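Foro Radico › Software › Percepción y planificación

Tema: Doblado de jerséis: la política se lía con las mangas. ¿Segmento o le meto más demos?

nudo_marinero
Buenas, llevo semanas atascada con esto y ya no sé si el problema es de datos o de planificación. Estoy entrenando una política por imitación para doblar prendas de punto, con demos grabadas a dos manos desde la cámara de cada pinza. Con camisetas va bastante bien. Con jerséis, un desastre: en simulación de trayectoria (reproduzco la observación y miro qué acciones saca) la mano derecha quiere ir a por una manga y a mitad de camino cambia de idea y se va al bajo.

Dos momentos de las demos, con el jersey extendido y con el jersey a medio doblar:

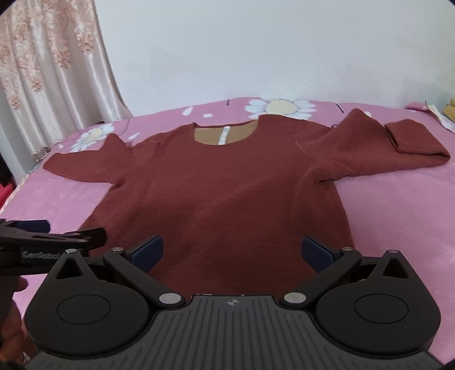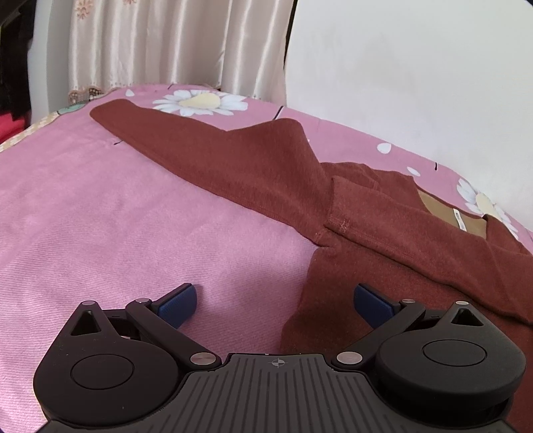 La política es de tipo difusión, predice bloques de 19 acciones y ejecuto 9 antes de volver a inferir. El encoder visual está preentrenado y lo afino con todo lo demás. Tengo 50 demos de jersey, todas sobre la misma cama. Lo que no consigo entender es por qué duda justo cuando la manga ya está estirada, que para mí es lo fácil (lo difícil es el arrugón!).

¿Alguien ha pasado por aquí? ¿Merece la pena meter una máscara de la prenda como canal extra?

pilar_kp
Yo lo de la máscara lo haría sin pensarlo. La colcha tiene flores blancas enormes y el encoder se agarra a eso, seguro. Prueba a tapar la colcha con un color plano en la observación y mira si cambian las acciones. Si cambian mucho, ya sabes de qué está tirando.

tresmuelles
No estoy nada de acuerdo con pilar. Marrón óxido sobre rosa se separa de sobra, el encoder no necesita ayuda para eso. Lo que tienes es multimodalidad de manual: en unas demos empezaste por una manga, en otras por la otra y en otras vete a saber. La difusión aguanta varios modos, sí, pero si reinfieres cada 9 acciones puede saltar de uno a otro en cada bloque. Sube el horizonte ejecutado o fija el orden al grabar.

nudo_marinero
Ay. El orden no lo fijé, no. Las demos las grabamos entre Rosário Aguiar y yo y cada una dobla como dobla en su casa. Rosário empieza por la manga izquierda y yo por la que pillo.

tresmuelles
Pues ahí lo tienes.

bsun_lab
Hola, soy Bo-ram Sun, mantengo Drolline (la herramienta de etiquetado por fases, hay un hilo fijado arriba). Antes de regrabar nada, etiqueta las demos que ya tienes por fase: manga A, manga B, mitad, remate. Condicionas la política con la fase y un clasificador pequeño te dice en cuál estás. Te sale una tarde de trabajo.

Otra cosa: ¿cómo distinguís el delante del detrás? En una prenda de punto lisa, vista de tan cerca, la etiqueta del cuello es una de las pocas pistas que quedan. Si recortas la imagen para bajar resolución te la puedes estar comiendo.

nudo_marinero
Uf, pues recorto, sí. Recorte aleatorio en entrenamiento y central en inferencia. No se me había ocurrido mirar si el cuello se quedaba fuera. Lo apunto.

pilar_kp
Sigo pensando que la colcha importa – 50 demos sobre la misma tela es pedir que memorice dónde cae cada margarita. Aunque arregles el orden, el día que cambies de cama se te cae.

tresmuelles
Eso te lo compro, pero es otro problema. Ella pregunta por qué duda en la MISMA cama.

grillo_de_par
Me meto. Nosotros en Doucette tuvimos los dos a la vez, y lo que más nos engañó fue la sincronización. Las dos pinzas llevaban relojes distintos y la segunda iba 4 fotogramas por detrás. En camisetas ni se notaba, los movimientos son amplios. En punto, donde una mano sujeta y la otra tira, la política aprendía a tirar antes de tiempo y luego rectificaba. Desde fuera parece exactamente «cambia de idea». Compara la apertura de los dedos de ambas manos en un gesto simultáneo (ábrelas y ciérralas a la vez) y mira si los picos coinciden.

nudo_marinero
Esto me da miedo porque tiene toda la pinta. Voy a mirarlo.

martim_n
Una duda tonta: ¿las poses relativas las expresas respecto a la pinza en el momento actual, o respecto al inicio del episodio? Con lo segundo la deriva del SLAM te mata en episodios largos, y una pared blanca lisa de fondo no da muchas características a las que engancharse.

nudo_marinero
Respecto al momento actual, por suerte. Y la relativa entre las dos manos va aparte, como entrada. Ahí sí que si el mapa se desplaza lo noto.

nudo_marinero
Actualizo, que luego los hilos se quedan a medias y da rabia. He hecho tres cosas:

Sincronización: había desfase, menos que el de grillo, pero lo había. Corregido en el conversor.
Fases con Drolline: etiquetadas todas. Bo-ram, el atajo para partir un segmento en dos no me funciona en Linux, te abro incidencia.
Colcha en color plano: las acciones cambian algo, sobre todo al principio del episodio. Pilar, un punto para ti.

Con fases y sin el desfase, en la reproducción la mano derecha ya se decide por una manga y sigue con ella. Ejecuto los mismos 9 pasos, no he tocado el horizonte. En el robot todavía no lo he probado – tengo el brazo izquierdo esperando una pieza de Grornville.

tresmuelles
Has cambiado dos cosas a la vez, así que no sabes cuál lo arregló. Quita las fases y deja solo la sincronización, anda.

nudo_marinero
Ya, ya lo sé, me pudo el ansia. Lo dejo entrenando esta noche sin fases.

pilar_kp
Y graba unas cuantas sobre otra tela!!

nudo_marinero
Que síii. Rosário tiene una manta gris, empezamos por esa.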